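Soup Night in the Student House: Does a Shared Dinner Change How Much Food We Throw Away?

Course project report, spring term
Written for the Bergeron house group, Bullport

1. Why I chose this topic

When I moved to Bullport I was surprised how much cooked food goes to the garbage in a student house. In my family in Vundau we ate from one pot, and what was left became lunch. In the Bergeron house each person cooks alone, often late, and often too much. I wanted to know if one shared dinner each week can make a difference.

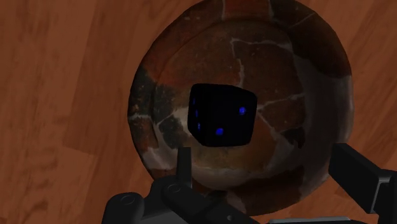
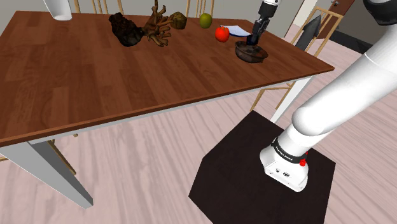

Wood-grain tabletops in both pictures, and a round shallow bowl in the first.

Does a shared dinner reduce the food waste of a house?

In our house it did, but only on the days near to the dinner, and the effect was smaller than I expected.

2. Method

There are 9 people in the house, and all of them agreed to take part. We put one covered bucket in the kitchen for cooked food and bread only. Peels, bones and coffee grounds went to the usual bin and I did not weigh them. Each evening at 10 p.m. I weighed the bucket on a kitchen scale and wrote the number in a notebook.

First I measured two normal weeks, without any change. After this we had two weeks with a shared soup dinner. My housemate Yesenia Trujillo planned the soups with me. We bought vegetables together at the Brirkus market, where the prices go down in the last hour before closing.

3. Results

In the normal weeks the house threw away 990 grams of cooked food per day on average. In the weeks with soup the average was 800 grams per day. The lowest value for a single day was 673 grams, and it was the day after the second soup dinner.

Bread was a problem in all four weeks. People bought a full loaf each, and the last slices became hard. The soup helped a little with this, as Yesenia made toasted cubes from the old bread and they were eaten first — before the soup was even on the table.

4. Discussion

I see two weak points in my work. The first is the time. Four weeks are short, and in May many students have exams and eat outside, so the bucket can be lighter for this reason also. The second is that everybody knew about the scale. One housemate told me that he finished his rice only to avoid the bucket.

I also did not measure how much food came into the house. If we bought less, this would be important to know, but it needs receipts from everybody, and half of the receipts were lost already in the first week.

5. What I would do next time

I would weigh bread separately. I would also ask for a second shared dinner in the week, maybe with rice or beans, to see if the good days become more. The house wants to continue with the soup after the project, but without my notebook.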